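The Table as a Public Institution

In Mostgate, the community supper has been served without interruption for 31 years. It began in the basement of the Aryee Street library, moved to the old grain exchange when the library closed for repairs, and never moved back. Last year the kitchen served 2,676 meals to residents who came, in most cases, because they did not wish to eat alone.

Programs of this kind have drawn increasing interest from those who study aging. Older adults who live by themselves tend to eat less, eat later and repeat the same few dishes. A shared meal places a fixed point in the week. It also gives neighbors a regular occasion to notice when someone is absent.

"We were set up to provide food, and we still do," said Nana Essien, director of the Mostgate Supper Association. "What people thank us for is the seat. They tell us who they sat beside long before they mention what was on the plate."

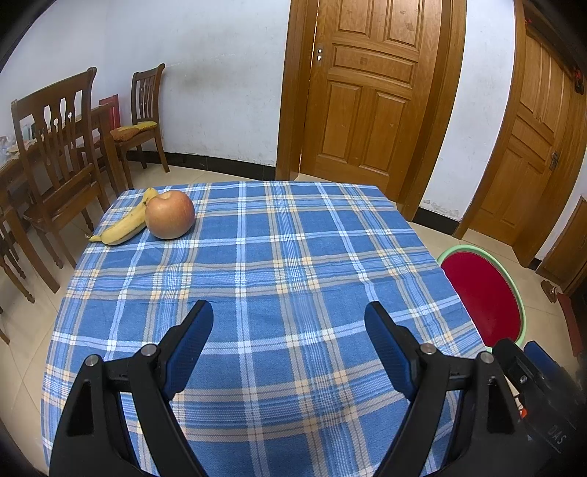 Who may attend a community supper?
Any resident of the county may attend, regardless of age or income. Guests are asked to give their names at the door by 5:30 p.m., and those who need a ride may telephone the office that morning.

The open door is a matter of policy. In its early years the association required proof of income, and attendance stayed low. Essien recalls that several guests came once, filled out the form and did not return. The requirement was dropped after the third winter. Guests who can pay now leave what they choose in a box near the coats, and the contents cover a little under half the grocery bill.

The remainder comes from the county and from the Cosunwood Fund, which has supported shared dining in small towns since its founding. The fund's most recent grant to Mostgate, in the amount of $4,000, paid for a second oven and the repair of the loading ramp. Its terms require the association to keep a written record of attendance and to offer at least one meal each month planned by the guests themselves.

Those guest-planned meals have become the best attended of the year. The February supper, built on a groundnut stew from one family and a cornbread recipe from another, filled 99 seats and required a second sitting.
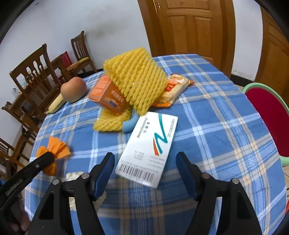
SKOLTHORPE, March - Forty minutes up the valley, a newer program is testing whether the same approach can work where no hall is available. Skolthorpe has no library and its school closed long ago. Here the suppers take place in private homes, with hosts receiving a modest allowance for groceries and guests assigned by street.

Etornam Osei, who coordinates the program for the township, describes the first season as uneven. Some hosts found the work heavier than expected, and two withdrew before the holidays. Others asked to take additional evenings. The township has since limited each table to eight and arranged for dishes to be collected the next day.

"A home is a different setting from a hall," Osei said. "People stay longer, and they are more careful with one another. It also asks a good deal of the host, and we have to respect that."

The township board will review the program in the fall. Osei has requested funds for a part-time driver, as the upper road is difficult for older residents after dark.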